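生活家政論 配布資料 第3回
洗濯の「常識」を疑う:詰め込み・洗剤・槽のにおい

前回の小テストで、洗濯物は多いほど節水になると書いた人がかなりいた。間違いとは言い切れないが、そのまま信じるのも困る。今回はこの種の言い伝えを順に見ていく。

1 容量表示をどう読むか
カタログの容量は乾いた布の重さで示される。しかも布の種類や組み合わせを決めた条件での値であり、タオルと厚手の上着が混ざる家庭の洗濯とは事情が違う。「ドラムの七分目まで」という目安もよく見るが、七分目をどこから測るのか、ふわりと入れた状態か押し込んだ状態かが書かれていない。目安として使うのはかまわない。根拠として引用するのはやめてほしい。

2 たたき洗いと布の動き
ドラム式は衣類を持ち上げて落とす力で汚れを落とす、と説明される。だとすれば、落ちる余地がないほど詰めたときに何が起きるかは想像がつく。一方で、少なすぎても布が片側に寄って脱水が止まることがある。「少なめが正解」と断定する記事は、この点に触れていないものが多い。

3 取り出しと仕分け
洗い終わったらすぐ出す、は珍しく異論の少ない助言である。ただし「すぐ」が何分なのかは資料によって違い、室温にも左右される。出すときは、ドラムの奥と扉まわりのゴムパッキンの溝を手で確かめる。靴下などの小物が残りやすい。かごは機械の正面の床に置けば落とし物は減るが、腰の負担は増える。どちらを取るかは各自で決めること。

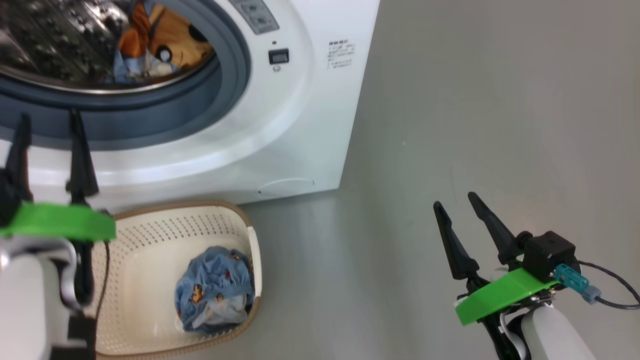 図1 ドラム式の投入口と、手前の床に置いた洗濯かご。槽内にもかごにも衣類がある。

かごについても一言。側面に細かい穴のあるものは「通気性がよいので湿ったままでも安心」と宣伝されがちだが、丸めて重ねた布の中心まで空気が通るとは考えにくい。穴の数より、かごに置いておく時間のほうを疑うべきだろう。

4 洗剤の量
多く入れればきれいになる、という信仰は根強い。すすぎ残しの原因にもなるので、まず表示どおりに量る。教材用洗剤Adoraの試用記録では、標準量と2倍量を比べた班が、2倍量のほうが「白い気がする」と報告した。どちらが2倍量か知ったうえで見比べているので、これは証拠にならない。

5 アンケートの扱い
Posari社の冊子には、利用者143人のうち多くが「槽洗浄でにおいが消えた」と答えた、とある。比較した群がない。洗浄と同時に洗剤や干し方を変えた人も除かれていない。私は槽洗浄に反対しているわけではないが、この数字では何も言えない。フィルターの掃除についても同様で、取扱説明書の頻度を守ったうえで、自宅の糸くずのたまり方を見て調整すればよい。

課題(火曜の授業で回収)
・家庭で聞いた洗濯の「常識」を一つ挙げ、確かめる方法を書く。
・40℃の湯で洗う場合と水で洗う場合を比べるとき、そろえるべき条件を3つ挙げる。
・ネット記事を引用するときは、元の資料まで必ずたどること。見つからなければ、その旨を書いて提出してよい。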